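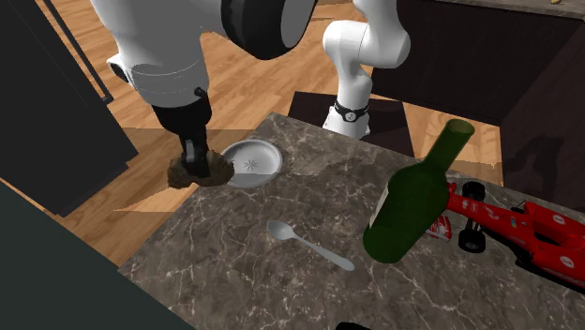 Perguntas frequentes sobre o fermento natural

Quanto tempo leva até o meu fermento ficar pronto?

Depende muito da farinha e da temperatura da sua cozinha! Em dias quentes ele ganha força em uma semana; no inverno, pode pedir duas ou até três. Se dobrar de volume algumas horas depois de alimentado, vários dias seguidos, já pode ir para o pão.

Que farinha devo usar?

Para começar, integral, sem dúvida. O centeio integral é uma maravilha (o cheiro que ele solta no terceiro dia é de maçã verde, adoro). Depois você pode passar aos poucos para a farinha branca.

Preciso alimentar todo dia?

Fora da geladeira, sim. Dentro dela, uma vez por semana basta. Eu guardo só 60 g no pote e alimento na véspera de assar, assim quase não sobra descarte.

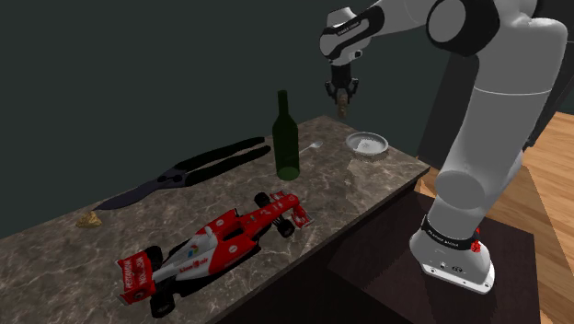

Quem assa só de vez em quando vive muito bem com esse ritmo, e o fermento também. Já deixei o meu, o Flundora, esquecido mais de um mês na prateleira de baixo, e com 2 refeições seguidas ele voltou borbulhando!

Apareceu um líquido escuro por cima. Estragou?

Não! É fome. Escorra ou misture de volta e alimente. Agora, se surgir mofo ou alguma mancha rosada, jogue tudo fora e comece de novo.

Qual é a receita básica de vocês?

A que a Doaa Abdel Hamid ensina nas oficinas da Lindeo: 800 g de farinha, pouco mais de 500 g de água, 160 g de fermento ativo e 16 g de sal. Rende dois pães médios com uma casca que canta quando sai do forno (chegue o ouvido perto, vale a pena).

E se a massa ficar grudenta demais?

Molhe as mãos e resista à vontade de pôr mais farinha. Faça dobras a cada meia hora e ela vai se firmando sozinha. É a parte de que eu mais gosto!

Posso congelar o pão?

Pode, e fica ótimo. Fatie depois de frio, congele bem fechado e leve as fatias direto à torradeira.

Página atualizada em 28/06/2022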